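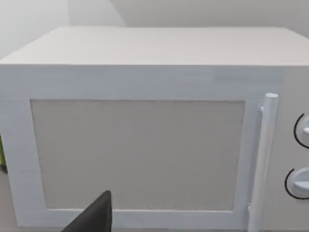 plorneo_pat replied:
I don't agree that eating late is what stalled you. If your total for the day is the same, a meal at 9 pm counts the same as a meal at 6. I'd look at the weekends first.

wavden78
Weekends are logged too. I've averaged 2668 calories for the last 23 days, and the scale has moved half a pound. The only change was my shift, which pushed dinner back to 9:30 pm.

gritsandgravy
Are you weighing the food or using cups? I used cups for rice and peanut butter for years and was way under on both.

wavden78
Weighing most of it. Not oil. I pour that.

gritsandgravy
There you go. A tablespoon of oil is 120 calories or close to it, and a pour is usually two.

Trernden Tom
I'm going to side with the OP a little. When I worked evenings I ate more at night without meaning to. Dinner was the same size but then I'd have cereal after. Moving dinner to my 5 pm break fixed it. So timing did matter for me, even if the math is the same on paper.

plorneo_pat
That's the cereal, though. You cut out the cereal.

Trernden Tom
Sure, but I cut it out by moving dinner. I tried just not eating it for a month and couldn't do it.

quietkettle
Does anybody here use the Hassanpour meal plan? It has you stop eating 8 hours before you get up. I did it through July and slept better. Weight was the same as before.

plorneo_pat
I read it. Some of the recipes are good. I didn't care for the part on night eating, it reads like a rule for people who work days.

wavden78
I can't do 8 hours, I get up at 6. I'll start weighing the oil and try eating at my break, and leave everything else alone.

gritsandgravy
Change one of those at a time or you won't know which one did it.

wavden78
OK, oil first. Will post again in three weeks.

Trernden Tom
Weigh yourself in the morning, too, if you don't already. Late dinners threw my numbers off by a couple of pounds.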